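How to Clean and Reseal a Marble Vanity Top

Marble is softer than it looks. It is mostly calcite, and acid eats it: vinegar, lemon juice, and many bathroom sprays leave dull spots called etches. Sealer slows down stains from soap, makeup, and toothpaste. It does not stop etching.

What you need

pH-neutral stone cleaner
Baking soda
Plastic wrap and painter's tape
Penetrating stone sealer
Clean cotton cloths
Nitrile gloves

Step 1. Test the old sealer

Put a few drops of water on the counter in two places, one near the faucet and one off to the side. Wait 12 minutes, then wipe. If the stone has gone darker, it needs sealing. If the water stayed beaded up, check again next June or whenever you remember.

Step 2. Clean

Clear everything off and wash the top with the stone cleaner. Go along the joint at the backsplash with a soft toothbrush, then around the base of the faucet, where hard water builds up. Do not scrape the crust with metal. A plastic putty knife held flat will take most of it.

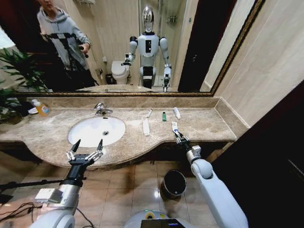

Marble counter with an undermount sink 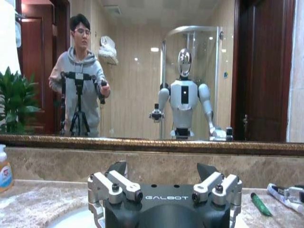

Step 3. Draw out stains

For oily stains, mix baking soda and water to a thick paste. Spread it a little past the edge of the stain, cover with plastic wrap, and tape it down. Leave it overnight, take off the wrap, and let the paste dry before you lift it. Old stains may need a second round — my own took two.

Step 4. Seal

Let the stone dry for a full day. Open a window and put on the gloves. Wipe the sealer on in small sections and keep it wet for as long as the label says. Buff off all the extra before it dries, or it will leave a haze. Keep it away from mirrors and metal trim.

Stay off the counter until the cure time on the can is up.

Updated 16 Jul 2024. Thanks to Tâm Đàm for the note about plastic putty knives.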